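Supper Swap is back, and we need your forks

What a first night! Supper Swap started up again at the Pinemero hall last Thursday, and if you missed it, you missed Melaniia Fedoruk's beet dumplings, which were gone before I'd even found a chair. For anyone new to the newsletter, the idea is simple. You cook one dish you grew up with, you bring it along with the recipe written on a card, and you go home with everyone else's recipes and a very full stomach.

We had 14 dishes on the night, and the spread was wonderful. Azlan Sumampouw brought a fish curry with so much lime leaf in it that you could smell it from the parking lot (in the best way). Ekaette Garba made jollof rice and would like it known that the crispy bits at the bottom of the pot are for eating, so please stop leaving them!

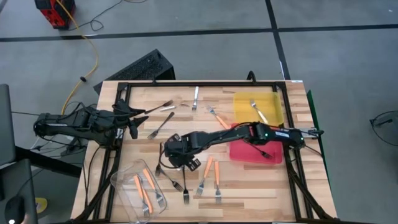 And then there was the plum cake. Gion Leitner got the recipe from his aunt, who never measured anything, so he has spent years working out how much flour she meant by "enough." His answer is on the card and I made it on Sunday. Mine sank a little in the middle and we ate it all anyway. If you try it, use the small dark plums, cut side up, and don't skimp on the sugar over the top.

The recipe cards have gone into the big blue binder, which now holds 104 of them. Mwende Biwott is typing them up, and she asks that you please write down your oven temperature. "Bake until nice" has come up 4 times so far.

What to bring next time

The next swap is in November and the theme is one-pot meals, so stews, soups, braises, anything that can be carried through a door in the thing it was cooked in. I'm already planning my grandmother's bean soup, and I know of at least two people who are going to argue about chili.

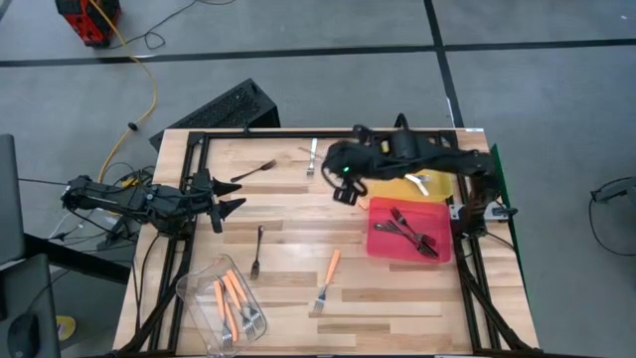
One-pot nights are easy on the cook and hard on the cutlery drawer. Everybody wants a spoon for the broth and then something else for the dumplings, and we ran short last spring. So please bring your own set this time, and if you have spares at home, we'd love them. They don't have to match! A few plastic containers would be very welcome too, for leftovers. Put your name on anything you want back. A bit of masking tape does the job and peels off in the wash.

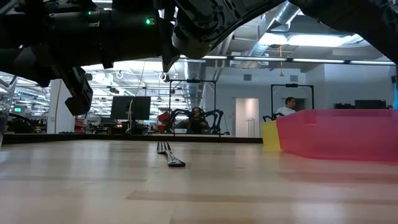

Getting a place

Sign up on the sheet by the front door or reply to this newsletter. Tell us what you're making and whether it has nuts, milk or eggs in it. Kids are welcome and so are people who can't cook, as long as they bring bread. Doors open at six and we eat at half past.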